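Making the spare bed, a thread. Because it's May and I've finally had enough of the lumpy one
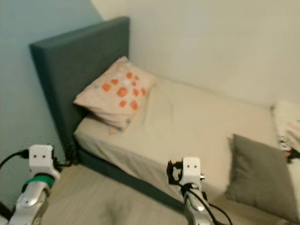 Oksanen

2 min read

So the new single is in the corner and I'm a bit in love with it? Dark teal headboard, nice and tall, padded, and the base is covered in the same colour. Went with the Narnetti after weeks of dithering over the Walby

Sheet first. Beige, fitted, fine along most of the mattress and then all wrinkles at the foot end. I've tugged it, I've sworn at it. Any tips welcome (please don't say iron it)

The flowery pillow was a total impulse buy. Light pink with orangey-red flowers and little pale blue dots! Against the teal it really cheers things up, and I like it propped up on the headboard

Still can't decide about the grey-olive cushion. It's standing up down towards the foot for now. Does it go with pink? My sister says no, my eyes say yes

Next job is the folded white pile with the small pink and dark bits on it. Might stay at the end of the bed, might go in the cupboard till January

Oh and someone asked, the walls are pale blue-grey on the headboard side and off-white on the other. I do want a picture up there, up to 30 quid, nothing with a slogan on it

Right, kettle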